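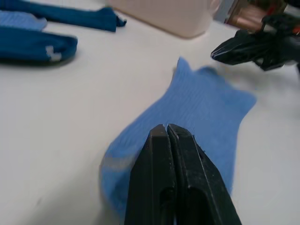 *The light blue, laid flat so the fine ribbing shows.*

I started selling these Furklow everyday socks in October, mostly so I could stop ordering them for myself one pair at a time. They're plain, they're knit, and they go with pretty much everything I own (except sandals, please). The light blue is the one I grab first. It's a soft, faded-sky kind of color, and the ribbing runs lengthwise so it looks nice poking out over a boot!

My friend Leire Lozano swears by matching her socks to her mugs. I just buy several of one color and quit hunting for partners on laundry day.
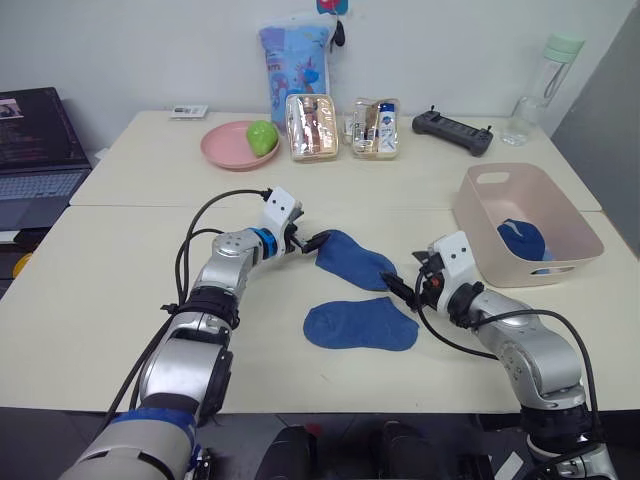 **Socks > Everyday > Dark Blue**

If light blue feels too cheerful for the office, go for the dark blue. It's the same deep shade from cuff to toe with a slightly textured knit, and you can see the heel shape on the one lying flat. I keep mine in a low pink basket a lot like the one on the table, because a drawer just swallows them – a basket I can pull off the shelf and dig through half asleep.

- Item no. 1538
- Colors: light blue, dark blue
- Wash cool, inside out, and skip the dryer if you can stand to wait
- Free shipping on orders over $100

Want a color I don't carry? Write to me and I'll ask Hamish Tomoana at Furklow what's coming next.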